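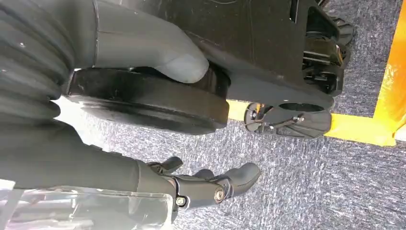
Abhishek Kashyap wrote back that the Hitar kit is fine once you stop fighting the calibration, and he'd buy it again. I'm about 80% with him!

So, the Hitar hand kit, sold by Prondow. I've been running it since August and this folder is my review plus the clips behind it.

What's in here
100 short clips from the wrist camera, recorded on carpet with yellow tape on it
notes.txt, my running gripes (long, sorry)
2 config files, use the second one

Setup took me roughly 19 minutes, most of it hunting for the right cable. The fingers are great. The manual is not, and page 16 has the wiring backwards, so watch out there.

Known problems
Calibration drifts if you leave it on overnight. Prondow support answered fast, but their fix didn't stick for me.

Wilson Espinoza keeps the list of bad clips, so send yours to him.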